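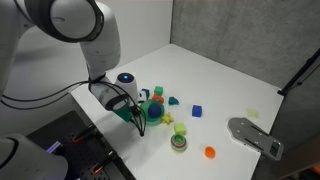

Toy blocks on a white tabletop, with the robot arm over them.

Pelach Dashboard FAQ
4 min read
Shares 312

Quick answers on the new reporting screens. Updated 26th September. Still adding to this, so check back.

Where did my old stats page go?
Moved. It's under Reports > Overview now. Old bookmarks redirect, except the ones with a saved filter on the end. Those you'll have to make again, sorry.

Do I need to turn anything on?
No. If you're on Pimholm or Brindell plans it's already there. Eide plan users get Overview only, no post-level report.

How far back does the data go?
600 days. Anything older is in the yearly archive file, which the account owner can download from Billing (odd place for it, we know, it's moving).

My follower count doesn't match what the network shows me.
Usually a timing thing. We pull counts overnight. One customer had 1,042 on our side and 861 on the network's own page, and that was a big spam cleanup that hadn't reached us yet. Fixed itself by the next pull. If yours is still off after two days, write in and tell us which account.

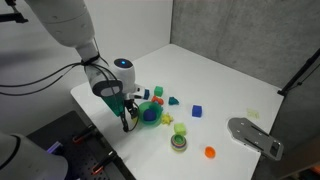 Same goes for comment totals, by the way. Hidden comments are counted by us and not by most networks. There's a checkbox for it, top right of the Comments report, "Leave out hidden". Tick it and the numbers should land a lot closer.

Can I get the report emailed to me?
Yes. Open any report, hit Schedule, pick weekly or monthly. Goes out at 6 am in whatever time zone your acount is set to. Up to five addresses. They don't need a login.

Why is Reach blank for some posts?
Post is under an hour old, or it came in through a hashtag rule and not from a page you've connected. We can't see reach for other people's posts. Likes and comments only.

Can two people edit the same campaign tags?
Yes but the last save wins. No warning yet. Clem Kereama on our support desk keeps the list of requests for this one, so add your name if you want it.

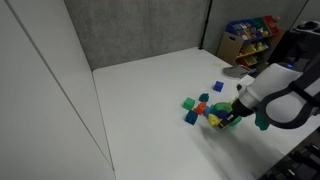 How do I export a single campaign?
Pick the campaign in the left menu, set your dates, then Export > CSV. Big ones take a few minutes and we send a link when the file is ready. The link works for seven days.

What happens to reports if I downgrade?
They stay but you can't open them till you upgrade again. Scheduled emails stop the same day. Export first if you're not sure.

Is there a dark mode?
Not for reports. Charts come out unreadable in it, we tried.

Something's missing here.
Use the Help button, bottom left, and pick "Reports". Include teh campaign name and the dates you had selected.

17 comments
Contact | Terms | © Pelach | Back to top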